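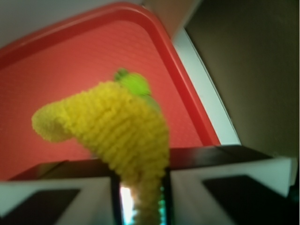 Gwenllian Gape

A gripper for handling soft household objects is being put together by members of the Nutgate shared workshop, with sorting trials now running on the worktop next to the sink. The test area is a red tray loaded with plush toys, cloths and similar items, all of which change shape when squeezed.

The build, known as Hindance, uses two parallel fingers and a small camera at the wrist. The control code comes to 2,666 lines and runs on a second-hand desktop computer. Parts have cost £704 so far, against a limit of £800 agreed in November.

Cloth is the hardest material in the set. A folded edge gives the wrist camera little to measure, and the closing height has to be set low without pressing the fingers into the tray floor.

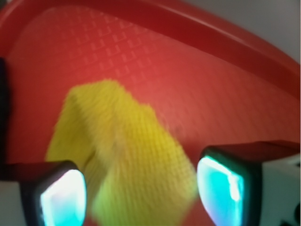
Yellow cloth between the gripper fingers, seen from the wrist camera.

The group has logged 2,295 grasp attempts. Each entry records the object, finger opening, motor current and result. Grasps are marked as failed if the item drops before it has been moved clear of the rim. Objects are put back by hand between runs, in no fixed layout.

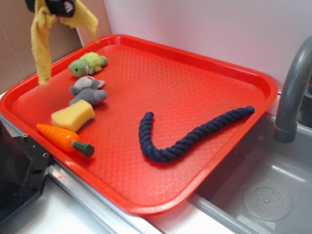

A second camera, fixed to one side, gives the software a wider view and is used to choose the next object. The two feeds are not yet synchronised, and the delay between them is the main fault still open. A revised finger mount, drawn by the Dafis bench group, is to be printed next. The drawings and the grasp log can be read at the workshop in the evenings from 6.30pm.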